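Collecting Bedroom Demonstrations Without Fooling Yourself

Posted by Mircea Furtună, 6/23/19

I get asked for a recipe for teaching a two-armed robot to tidy a bedroom from demonstrations. I have one, with the warning that I don't fully believe in it. Most of what gets written about demonstration data assumes that more is better and that the model will sort out the rest. I've thrown away too many hours of recordings to repeat that with a straight face.

This page covers the collecting part only. Training is another page, and a grumpier one.

What you need

A bed you can mess up. Two or three pieces of clothing that differ in color and thickness. A robot with two arms, a head camera, and a camera at the wrist. An operator who has practiced on something duller first. A notebook, on paper. We keep our session log in a tool called Forkinine, and I still write the paper notes, having once lost a whole afternoon of Forkinine entries to a sync that said it had worked.

Step 1. Write down the task before you touch anything

One sentence. "Pick up the dark garment, put it on the other side of the bed." If you need a second sentence you have two tasks, and you should record them separately. The people who sell collection platforms (Zornulia, in our case) will tell you that long tasks are richer. They are also longer, which matters if you bill by the hour.

Step 2. Set the clothes, then leave them alone

Drop the clothes on the bed. Don't arrange them. Everyone arranges them. You'll see it in your data as a suspicious run of shirts with both sleeves reachable. Let them overlap, and let one hang over the side now and then. A garment half off the mattress is a harder grasp than one lying flat, and it's what a real bedroom gives you.

Then change something between takes. Move a pillow. Turn the pile. If every take starts with the same layout, the model can learn the layout and never look at the cloth, and your success rate will look lovely until somebody moves the bed.

Step 3. Check every camera before the first take

Open each stream at full size. Ask of each one whether a person could do the task from that view alone, or at least tell what was going on. The head view usually passes. The wrist view often shows a great deal of robot and very little of the job, and I have yet to meet a vendor who brings this up.

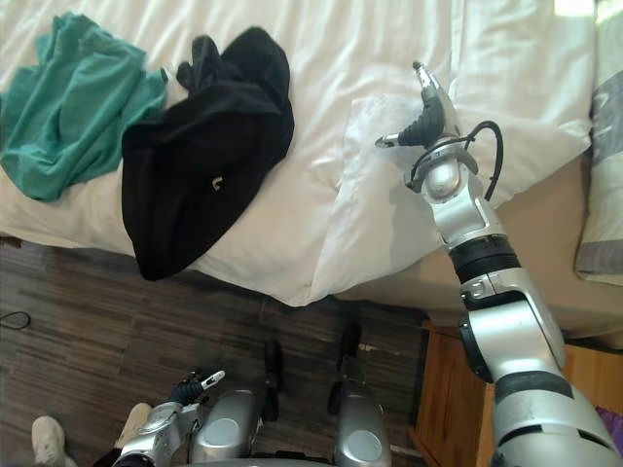
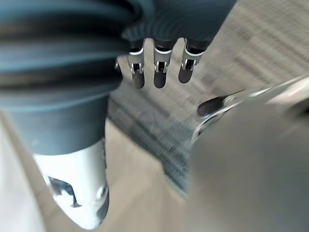
A wrist view, mostly hand and sleeve, with carpet in the gap.
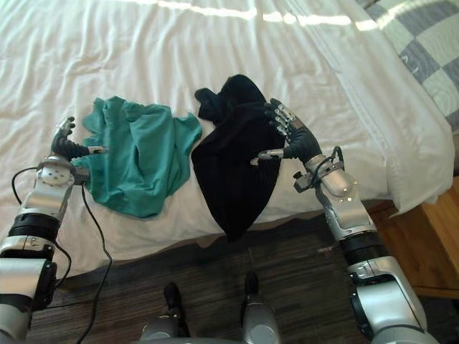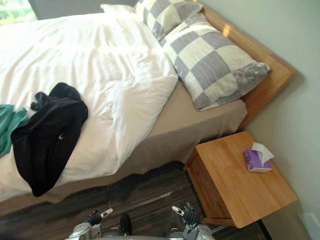

If a wrist stream is full of the machine's own parts for long stretches, you have a choice. Remount the camera, or keep the stream and train once with it and once without. We do the second. The claim that extra views can't hurt is one I'd like to see somebody test before repeating it to me again.

Look at the light too. Sun coming in across bedding moves during a session, and white fabric under direct sun loses its folds in the video. I don't close the curtains, but I do note the time at the start of every batch.

Step 4. Record in short batches

We do 15 takes, then stop. Operators get sloppy past that point, and sloppy in a consistent way, which a model picks up faster than anything you wanted it to learn. Cap each take at 90 seconds. If the garment hasn't been moved by then, end the take and mark it as a failure.

Keep the failures. Put them in their own folder with a label that says what went wrong: missed grasp, dropped, dragged the bedding along. Teixeira, the annotation package we use, has one box for "unsuccessful" and no room for a reason. Use the comment field.

Step 5. Label the same day

Not next week. By next week you won't remember whether the operator paused because the cloth slipped or because somebody asked a question. Five takes watched at normal speed will tell you more than a dashboard will. Watch them with the operator if you can stand each other by then.

Mark where the hand first closes on the fabric and where it lets go. Leave the approach unlabeled unless you have a use for it. We labeled approaches through all of March and never once used them.

Step 6. Count what you have, after throwing things out

Our last round came to 157 usable takes. The number I was asked for in the meeting was the one before cleaning, and I declined to give it. Publish the number you trained on.

Then do the boring check. Pull a handful of takes at random and look only at the first second of each. If you can't tell them apart, go back to Step 2.

Things I get asked

Do gloves or fingertip covers help? On thin cotton, a little. We tried the Kotex ones (our nickname for a padded set somebody sewed in the lab, and I didn't choose it) and went back to bare fingertips on anything knitted.

Can the model fold after this? No. It may pick up a shirt. Folding needs its own demonstrations and a lot more patience, and I'd be wary of any demo that shows only the last fold.

Is simulation a substitute? For reaching toward the bed, maybe. For cloth hanging off a mattress, I haven't seen one I'd trust. Send me yours if you have it, with the failures included.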